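Laundry Room > Floors and Machines > Keeping It Clean

Last updated: February

I put off cleaning under my washer for so long that I'd rather not say how long. Then a sock went missing, I got down there with a flashlight, and, well, I found the sock (and plenty else). So these are the things I do now, in no special order.

Start with a dry pass. If you go in with a wet mop first you just turn the lint into gray felt and push it further back – ask me how I know! An old pair of tights pulled over a yardstick gets into the gap nicely. Go side to side, pull it out, shake it into the trash, and go again until it comes out clean.

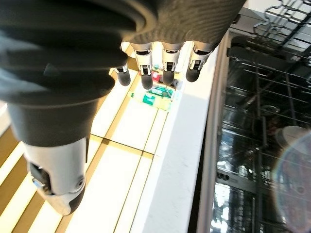 After that I use a barely damp cloth with a drop of dish soap. I tried the Lulum floor spray for a while and it smelled lovely, but it left my tile sticky and I was forever rinsing. Soap is cheaper anyway.

Now, the rubber door seal. Peel it back gently and wipe inside the fold, all the way around the bottom, where the water likes to sit. A cloth wrapped around your finger beats any brush I've bought. Leave the door open a crack between loads and you'll have a lot less to wipe next time.
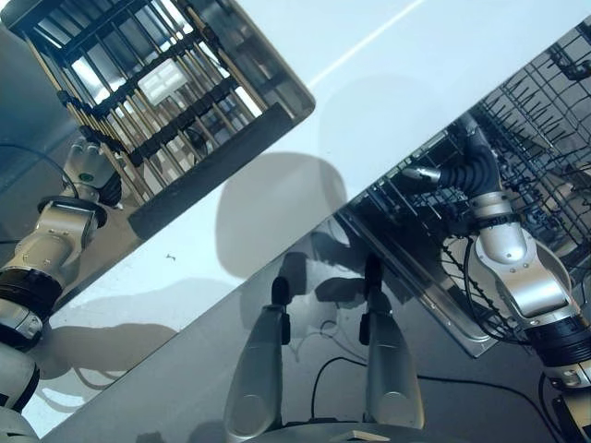
Detergent drawers come out, by the way! I had mine for years before I found the little tab you press. Mine gets a soak in hot water for 12 minutes while I do the floor, then an old toothbrush in the corners. Dry it before it goes back in.

One more, for anybody whose machine walks across the room during the spin. Check that all the feet touch the floor before you buy those Clostetero pads – a quarter turn on one foot fixed mine, and the pads are still in the drawer with the spare hose washers.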